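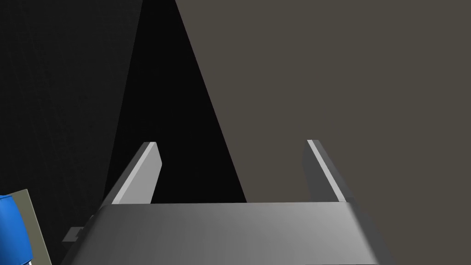

2018년 8월 15일. 기자 구금·기소 기사 코딩 작업, 정정 기사 연결 규칙 재검토. 대상은 Otthorpe 묶음 727건이고, 원문과 정정본이 별도 레코드로 들어와 있어 같은 사건이 중복 집계되는 문제가 남아 있다. 지난번 표는 원문 아래에 정정본을 이어 붙여서 어느 문장이 바뀌었는지 찾기 어려웠다. 오늘부터는 원문과 정정본을 두 열로 세운다. 배치는 그리퍼의 회색 손가락 두 개처럼 나란히 하고, 판정 코드는 두 열 사이에 적는다. 열 너비는 고정.

준비
코딩 지침은 3월판을 그대로 사용. 부록의 죄명 대응표만 교체했다. 구판에서는 '불법단체 접촉'과 '공무상 비밀'이 한 코드로 묶여 있었는데, 기사 본문에 조항이 명시된 경우에는 분리한다. 조항이 없고 "관련 법 위반 혐의"로만 쓴 기사는 미상(U)으로 둔다. 다른 매체 기사로 조항을 보충하지 않는다. 보충하면 출처 열이 의미가 없어진다.

표본은 200건. Nurkitz로 추출했고 시드는 로그에 기록함. 염인호(In-ho Yeom)와 Nazma Marikar가 서로의 결과를 보지 않은 상태로 전부 코딩했다. 앞쪽 100건을 끝낸 뒤 한 차례 중단하고 지침 문구만 점검, 이미 넣은 코드는 고치지 않음.

불일치 유형
가장 많은 것은 날짜. 체포일, 구금 확인일, 보도일이 한 기사 안에 섞여 나온다. "지난주 연행된"이라는 표현을 인호는 보도일 기준으로 역산했고 Nazma는 공란으로 두었다. 지침에는 역산 금지라고 되어 있으나 예문이 없어서 해석이 갈렸다. 공란이 맞다. 예문 추가할 것.

그다음은 신분 구분. 프리랜서, 통신원, 현지 보조 인력(통역, 운전)이 기사에 따라 모두 '취재진'으로 나온다. 현재 코드로는 보조 인력을 넣을 자리가 없다. 인호는 기자로, Nazma는 기타로 처리. 둘 다 지침 위반은 아니다. 별도 코드 A를 신설하고 소급 적용할지는 보류. 소급하면 Curnel에 넘긴 중간표와 합계가 달라진다.

정정본 처리에서도 차이가 있었다. 이름 철자만 바뀐 정정과 혐의 내용이 바뀐 정정을 같은 값으로 넣은 행이 있음. 앞의 것은 C1, 뒤의 것은 C2로 나눈다. 정정 고지 없이 본문만 바뀐 경우는 C0으로 하되, 저장본이 둘 이상 있을 때만 입력한다.

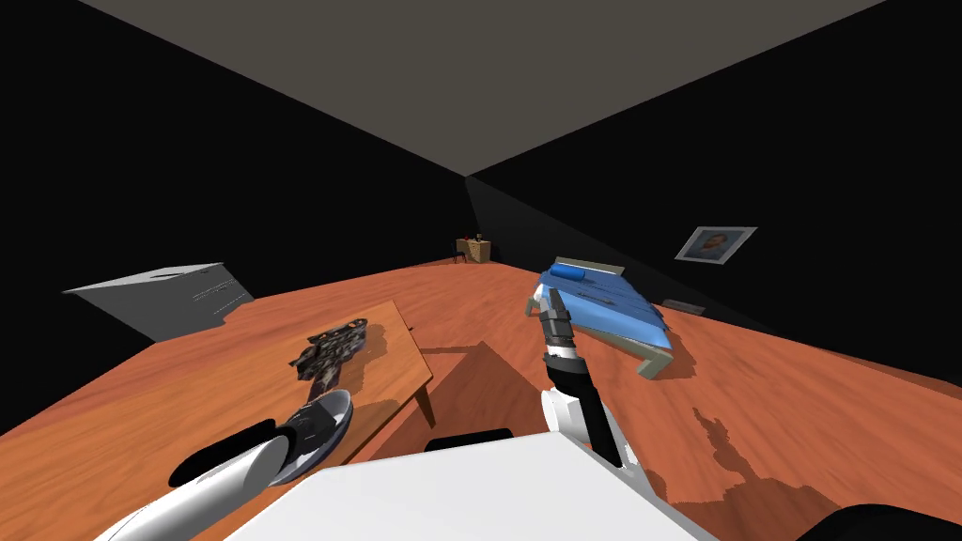

주황색 나뭇결 바닥의 침실 렌더링. 왼쪽은 낮은 목재 탁자.

중복 제거
제목 일치만으로는 부족하다. 통신 기사를 받아 제목만 바꾼 것이 걸러지지 않고, 반대로 "기자 석방 촉구" 같은 제목은 다른 사건인데도 하나로 합쳐진다. 첫 문단 비교를 추가하고 인명 필드가 어긋나면 병합하지 않도록 바꿨다. 로마자 표기가 다른 인명은 Wickramasinghe 표기표를 먼저 거친다. 표기표에 없는 이름은 자동 병합 제외, 수동 목록으로 보냄.

재실행 중 오류로 정지한 레코드 2건. 하나는 발행일 필드에 기사 수정 시각이 들어간 것이고, 다른 하나는 본문이 빈 레코드다. 전자는 원본 페이지의 발행일로 수정. 후자는 삭제하지 않고 상태값만 '본문 없음'으로 변경했다. 레코드를 지우면 일련번호가 밀린다.

표현 관련 메모
요약란에 "체포"와 "구금"을 섞어 쓰지 말 것. 원문이 detained이면 구금, arrested이면 체포로 옮기고, 한 기사에 둘 다 나오면 첫 문단의 표현을 따른다. "반군"도 원문 표현이 있을 때만 사용. 당국 발표를 인용한 문장은 주어를 생략하지 않는다. 요약만 읽는 사람은 발표와 확인된 사실을 구분할 방법이 없다.

Nazma 의견: 석방 여부 필드를 코딩 시점 기준으로 갱신하자는 것. 인호는 반대, 기사 작성 시점 기준을 유지해야 재현이 된다는 입장. 우선 기존 필드는 그대로 두고 후속 상태 필드를 따로 만들어 비워 둔다. 입력 주기는 정하지 않음.

남은 일
- 날짜 역산 금지 예문 작성 (인호)
- 코드 A 소급 여부, Curnel 쪽 표 마감 확인 후 결정
- 수동 병합 목록 검토 (Nazma)
- 표본 외 레코드에 C0/C1/C2 적용, 적용 전 백업
- 일치도 계산은 죄명 필드부터. 날짜 필드는 지침 수정 후 다시 코딩한 값으로 계산한다.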